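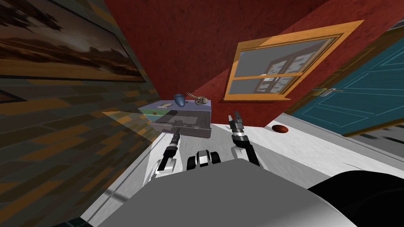
Red wall with a wood-framed window and a landscape painting.

Cladby Show and Litter Records

README for version 2

Contents
The Cladby records are a set of plain CSV files covering dog show entries and litters for one breed, the Portuguese Water Dog. They were typed up from printed catalogues, judges' slips and breeders' own notebooks. There are 1739 show entries and 319 dogs. Every dog has a row in dogs.csv, even if it was only ever entered once and went home without a card.

Maintained by Benvinda Neves. Last updated June 11, 2023.

Files
dogs.csv - one row per dog: id, registered name, pet name, sex, coat, colour, sire id, dam id
entries.csv - one row per dog per class: show id, dog id, class, placing, notes
shows.csv - show id, name, year, month, indoor or outdoor
litters.csv - litter id, sire id, dam id, number born, number registered

All files are UTF-8 with a header row. Please open them as UTF-8, or the accents in the Leitão names will come out wrong. Most of the early mistakes in version 1 came from that, and a few dogs ended up in there twice under two spellings.

Registered names and pet names
Registered names are kept as printed, including the kennel name at the front or back. The two kennels that turn up most are Wodero and Leitão. Pet names come from the notebooks and are missing for a lot of dogs. Where a dog changed homes and got a new pet name, both are given with a slash between them, as in Fatis/Bruno.

Placings
1 to 5 mean what you would expect. R is reserve. A blank means the dog was in the catalogue but we have no result, which could be an absence or a torn slip. Absences we are sure of are marked ABS. Do not treat blanks as absences.

Class names changed over the years and we have left them alone. If you want to compare puppies across shows you will need to group the classes yourself. Some shows took puppies and juniors in one class and the catalogue does not say which were which.

Coat
W for wavy, C for curly, U for unknown. Coat was taken from the notebooks first and the catalogue second. The two disagree for 13 dogs and these have a note in the row.

Known gaps
One outdoor show, held in September, has first places only. The catalogue for it got rained on.
Litter sizes from Wodero leave out puppies that died in the first week. Leitão counted them. Take care if you average the two together.
There are no health test results here. Some breeders sent theirs, but others did not want them passed on, so we left them all out.
Dogs with an unknown sire have 0 in that column, not a blank.

Owners
Owners' names and addresses were in the catalogues and have been removed. Handlers' names have gone too. If you spot one left behind in a notes column, tell Benvinda and it will be taken out.

Use
Free to use for pedigree work, club histories and teaching. Please do not use it to advertise puppies. A placing in this file is not proof of a win, and anyone who needs that should ask the club that held the show.

Corrections
Send the dog id, the column and what it should say. A scan of the catalogue page helps - a phone photo is fine if the print can be read. Fixes go into the next version and are listed in changes.txt.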